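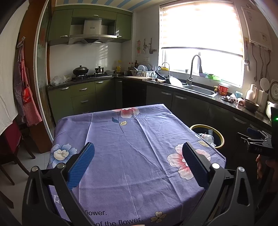
According to the man at the next table, the tablecloths were the reason people came back to the Wiltus open day every year, and he had been to enough of them to know. I had come for the kitchens. He told me the kitchens were "the part they let you look at while the cloth gets ironed," and went back to his coffee.

I was not sure what to make of that, and after a full day I am still not. Wiltus sells printed table linen and, since February, whole furnished kitchens to go with it, under the name Brallalik. The open day took place on Tue 5 April in the old bus garage on the Sidasside road. Admission is free if you register and four dollars if you don't, and at the door they took my four dollars before telling me the first part.

The claim, repeated on a sign at the entrance, is that Brallalik kitchens are "shown as lived in." I have been to enough home fairs to distrust that sentence. Usually it means a bowl of lemons. I will give them this much: the one with the purple floral cloth had a stove with a big lidded wok on it and a smaller pot beside it, crumpled plastic bags on the counter, and a trash bin next to the table with a squashed bottle in it. Olive-green cabinets, steel hood, white tile behind the stove. It looked like a kitchen where somebody might have eaten lunch. Whether it looked like a kitchen I would pay for is another matter.

The cloth still had its fold creases. Long ones, running down the table, with smaller wrinkles in between. This is a company whose main business is cloth. The guide said the creases "drop out" after a day or two on the table. I asked how long this one had been down and she said she would find out, and then a group of people came in behind us and we moved on.

I do like the print, against my own taste. Big pink flowers, a blue and white one, leaves in teal and cream-yellow, all on purple. There is also lettering on it, and that I could do without. One bit says "of the flower." I don't need my table to tell me what the pattern is. When I brought this up, the guide said the lettered designs outsell the plain ones, and I have no way to check that. A cloth for a six-seat table is 24 dollars, a fair price if the color holds. They would not say what it looks like after a year of washing. They had no washed sample to show, only new ones.

The tour of the print floor was the best part and also the shortest. You stand on a raised walkway and look down at the rollers. Wiltus says it prints 688 yards on a normal shift. The rollers were stopped when we were up there — a change of color, we were told — so I can report that the machines are long and the floor is clean. A second group went up at two and I heard from one of them that things were running by then. If you go, take the later slot.

Lunch was sold from a counter at the back by Escobar, a sandwich place from town. Good bread, thin filling, slow line. There are not enough seats and the ones near the doors are drafty.

After lunch came the talk on small kitchens, in a side room with folding chairs. The speaker's point was that a patterned cloth hides crumbs and stains, so you can leave it down all week. I agree it hides them. I would still like to know they are there. He also said a table placed close to the stove saves steps, and nobody in the room asked about grease. I did, at the end. He said to wash at a low temperature and air dry. My own experience with grease and low temperatures has not been good.

Then the prices. The smallest Brallalik package is 400 dollars a month on their payment plan. The leaflet does not give the full amount on the front or the back, and the desk was happy to "sit down with me" about it. I did not sit down. The cabinets felt solid when I opened them and the handles did not wobble, so it may be a decent kitchen. I would want the total in writing first.

Parking is behind the building and fills up by ten. The 771 bus stops across the road, with a long gap in the middle of the day, so check the return times before you leave home.

I bought one tablecloth, the purple. It is still in its wrapper. I'll put it down this weekend and see about those creases.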